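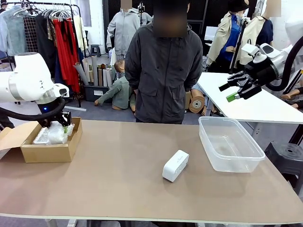
# Questions we keep getting about the Stirnley council recall

Last updated in March. We are a small group of Stirnley voters who read the filings so you don't have to take either side's word for them. We haven't endorsed the recall and we haven't endorsed the council member. Both camps have complained about this page.

**What is the recall supposed to be about?**

The petition says the Ward 5 member "failed to represent residents" on the Otberg Road rezoning. That phrase could fit any vote that somebody lost. The petition cites one meeting and leaves out that the member voted with the majority.

**How many signatures does it need?**

The city charter asks for 148 valid signatures from registered voters in the ward. "Valid" is the word to watch. A big stack of paper tells you very little until the clerk has checked it.

**The organizers say they already have enough. Do they?**

They say so. The last count the clerk released was 115 valid. We asked the organizers for their own tally and got a flyer.

**Can I take my name off if I signed?**

Yes, in writing, at the clerk's office, before the petition is certified. A phone call won't do it, and neither will telling the person with the clipboard.

**Who is paying for the mailers?**

The pro-recall mailers come from a group called Skarura Neighbors First. It lists a post office box and no officers. The anti-recall ones are paid for by the member's campaign, with a large check from Tudose Properties, which owns land on Otberg Road. Make of that what you like. We would want to hear more from both.

**Will a recall election stop the rezoning?**

No. The rezoning passed. A new member could ask the council to reopen it, but one vote won't carry that, and we have yet to see a second member offer.

**What happens after certification?**

The member gets 14 days to resign. If that doesn't happen, the council sets an election date. Supporters keep promising it will be "quick and cheap" — the city hasn't published a cost estimate, so we don't know where that comes from.

**Is there a public forum?**

Tuesday at 7 p.m. in the Stirnley library meeting room. Questions have to be handed in on cards beforehand, and the moderator picks which ones get read. Bring yours anyway, and keep a copy.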